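Replacing and Checking the Finger Pads on a Tuvar Handling Cell

Scope

These instructions apply to the two-finger grippers fitted to the Tuvar tabletop cells in the Ponce building. They cover removal and replacement of the finger pads, inspection of the wrist cabling, and the short functional check that must be completed before a cell is returned to use. They do not cover the arm joints, the controller cabinet or the wall panels. Faults in those areas should be reported to Sandra Haslam, who maintains the service list for the building.

The procedure may be carried out by any member of staff who has completed the cell safety briefing. One person can do the work alone, except for the test in the last part, which requires a second person at the stop button.

When the pads should be changed

Pads are inspected after every 500 cycles and at the end of any week in which the cell has been used with cloth, yarn or string. Soft goods are harder on the pads than their weight would suggest. Fibers collect along the gripping face and reduce its hold, and repeated contact with the tabletop wears the rounded rim at the tip.

Color alone is not a reason to change a pad. A rim that has turned lighter than the rest of the pad has been rubbed, but it may remain in service as long as it is smooth to the touch and its shape matches the opposite finger. Change the pads if any of the following is found:

A split or cut deep enough to catch a fingernail.
A flat spot on the rim that leaves a gap when the fingers are closed.
Movement of the pad on its backing when pushed sideways.
Thread that has worked its way under the pad and cannot be drawn out by hand.

Pads are always changed in pairs. A new pad working against an old one will pull thin items to one side, and the resulting errors are easily mistaken for a calibration fault.

Tools and parts

One pair of Posell finger pads, from the second drawer of the parts cabinet
Hex key set
Blunt tweezers
Lint-free wipes and the approved cleaning fluid
Small tray for screws
Flashlight
Cell logbook

Do not use a craft knife to cut thread away from the fingers. Two wrist cables were damaged in this way before the rule was introduced, and the repair took the cell out of use for 12 days.

Preparing the cell

1. Finish or cancel the current task from the operator screen. Do not stop the arm in the middle of a grasp.

2. Send the arm to the service position. The gripper will lower toward the table and open fully.

3. Press the stop button, switch off power at the controller and attach your tag to the switch. Wait until the status light has gone out before reaching over the rail.

4. Move the task items away from the fingers. Garments, cords and string should be placed in a container and kept with the cell, as the same items are used again in the functional check.

5. Follow any long cord along its full length before lifting it. A cord that has become caught in a tangle can draw the whole tangle up against the wrist.

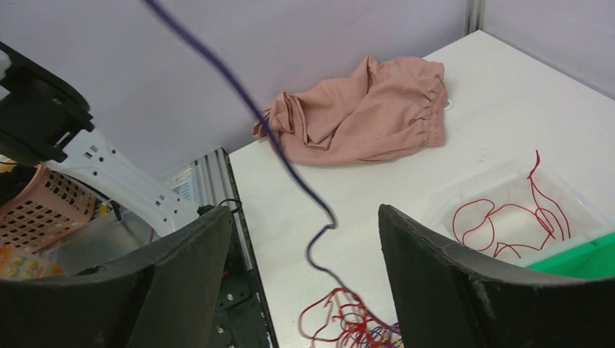
With the area clear, shine the flashlight along the inside of each finger and around the base of the wrist. Loose thread should be drawn out slowly with the tweezers, in the direction in which it was wound. If it resists, turn the finger by hand through a small angle and try again.

Next, check the cabling. Each cable should have enough slack to follow the fingers from fully open to fully closed without pulling tight, and should not rest against a moving part. Record any flattened or shiny section in the logbook, even if the cell has been working normally.

Removing the old pads

Each pad is held from behind by screws that pass through the finger body. Support the pad with one hand while loosening them, and place the screws in the tray. Keep the left and right sets apart. The screws are the same length, but those on the cable side are treated with thread lock and should go back where they came from.

Slide the pad toward the tip to release it. If it sticks, warm it with the palm of the hand for a minute. It should not be pried off with a metal tool, which can bend the backing plate.

Clean the bare finger with a wipe and a little cleaning fluid. Allow it to dry completely.

Fitting the new pads

1. Check that the two new pads come from the same package. Pads from different batches may differ slightly in thickness.

2. Slide each pad on from the tip until it meets the shoulder of the finger.

3. Start all screws by hand before tightening any of them.

4. Tighten in turn, a little at a time, until the pad no longer shifts. The rubber should not bulge at the edges.

5. Close the fingers by hand and look through from the side. No light should be visible between the rims.

Functional check

Ask a second person to stand at the stop button. Remove your tag, restore power and allow the controller to finish starting up. Open and close the gripper 6 times from the operator screen, watching the cables throughout.

Then run the Kumimance soft-goods routine at reduced speed. The routine picks up one garment and one bundle of string and sets each down again. Up to two missed grasps on the string are acceptable with new pads, whose surface is still smooth. A missed grasp on the garment is not acceptable, and the pads should be reseated and the check repeated.

Records

Enter the cycle count, the pad batch and your initials in the logbook. Used pads go in the marked box on the lower shelf, where Dwayne Escobedo collects them on Friday for wear measurement. Questions about the routine itself should be directed to Afroza Bhattacharjee.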